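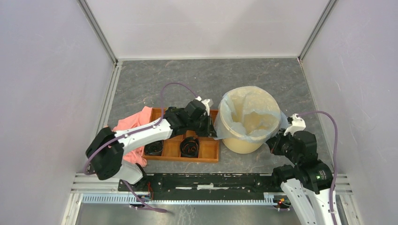 Reltholm wrote back overnight that the stall is coming from the planner side and that the depth cloud on the bag should be ruled out first, before anybody touches gains. Also asked for the config diff between the June build and the current one. Diff attached to the ticket.

Ticket 674
Component: Borow planner, two-arm liner task
Opened: Saturday, September 29, 2018
Status: open, waiting on Kusard build
Priority: high, blocks the bin runs

Symptom
Planner hangs in "refine grasp" when the target is the plastic liner. No error, no timeout, just sits. Left arm holds position. Right arm keeps getting setpoints, all the same one. Kill and restart the node, comes back fine until the next liner target.

Does not happen with the cloth as target. Does not happen with the coils in the tray.

Tried so far
- Restarted Borow only. Same.
- Restarted everything incl. the Hakim perception node. Same.
- Rolled perception back to the June build. Worse, liner mask dissapears completely.
- Swapped to the recorded log, no hardware. Hangs at cycle 113 every time. So it reproduces offline, good.
- Turned off collision check between the two grippers. No hang, but obviously can't run like that on the real arms.

On the depth question: cloud over the liner is bad, yes. Translucent film, so half the points land on whatever is behind or inside it. Filtered those out by hand in the log and replayed. Still hangs, a bit later. So depth makes it worse but I don't think it's the cause.

Liner out of the bin and bunched against the tray gives the planner a different problem. Mask splits in two where something dark shows through the film, and Hakim publishes 2 objects with one ID. Borow then plans left to one and right to the other, both paths end up over the tray, collision check rejects, replan, same answer, reject again. No limit on that loop!! Pretty sure this is the bug.

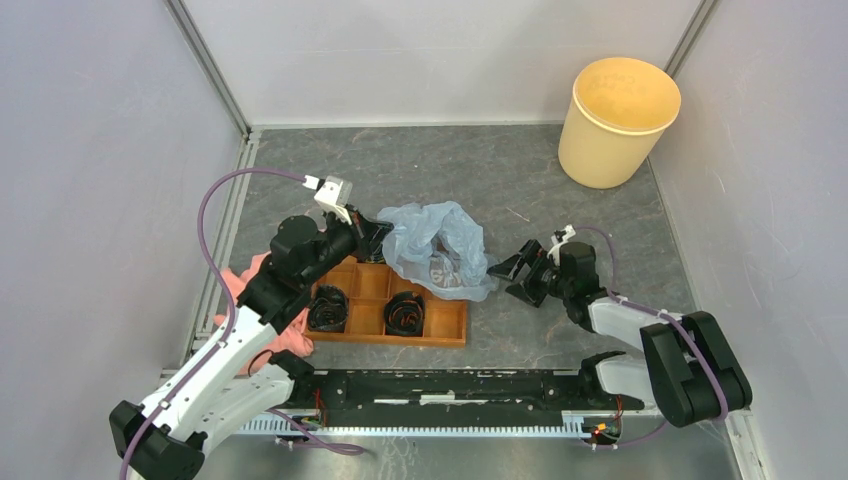
Which also explains why the cloth is fine, it never splits, one mask one ID.

Log around the hang:
refine: candidate rejected (arm-arm)
refine: candidate rejected (arm-arm)
refine: seed unchanged, retry
(repeats till killed)

"seed unchanged" is the bit to look at. Retry should pick a new seed and doesnt.

Workaround for now
Set max_retry to 4 in the task file, not the global one, global gets overwritten on launch. After that it gives up and parks both arms. Only tested on replay.

Need from Kusard
1. New seed on retry
2. Real timeout in refine
3. Refuse duplicate IDs on input, or at least log them

Need from Hakim side
Merge split masks before publishing, or give them seperate IDs. Either one works for us.

Leaving the ticket open. Replay log is in the shared folder under the ticket number, use the second one, first is missing the right arm topics.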